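Jastton hand-held gripper – four months in, one bad fault

Rating: 3 out of 5

Short version: good grip, comfortable enough, and a jaw fault that will bite you if you don't know about it. Read the fault part even if you skip the rest.

We use ours for recording cloth handling. Towels, shirts, socks, bedding, whatever is in the house. Bought through Sqalli, came in a plain box with a charger and a manual that is mostly pictures. Setup took me an evening. Youssra Bouzid had hers going before lunch so maybe that's me.

What I like. The fingers have some give, so they pinch a fold of cloth without you having to aim much. Two buttons on the face, easy with a thumb. Screws you can get at with a normal driver. Housing scuffs fast but who cares.

Now the fault. Session 1113, a long one, nothing but laundry. Pick up a towel by the middle, lift, lay it down, again. Somewhere past 200 lifts the jaw stopped letting go. I released, fingers stayed shut. Pressed the button, nothing. Pressed both, nothing. Then it opened by itself a few seconds later, while my other hand was right there pulling at the cloth, and snapped closed again. Caught the side of my finger. No blood, a good bruise.
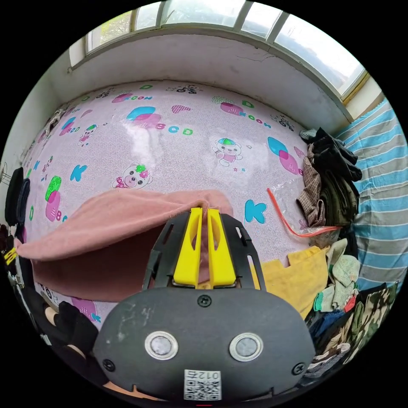
Fuzzy cloth seems to be the worst for it. Thin shirts never did it to me, and I had it happen 4 times on towels before I stopped and opened the thing up. Lint packed in behind the finger base, a whole grey wad of it. My guess is the jaw drags, the position reading drifts, and the controller thinks it's open when its shut. Youssra thinks it's only the firmware. Could be both.

Sqalli support answered the next day and told me to recalibrate. Did that. Lasted one session. Cleaning the lint out with a dry brush has held up better, I do it before every long run now.

What bothers me more is there's no hard stop. The button is a request, and if the controller is confused it ignores you. Power switch is the only sure way, and it's on the wrong side for lefties. The old Duvach we had was clumsy and heavy but it let go when you told it to.

Would I buy again – yes if they add a release lever. Enstead does the repairs round here and says a lint cover is comming in March. Will update if I get one. Until then keep your free hand away from the jaw when it sticks, and cut the power first.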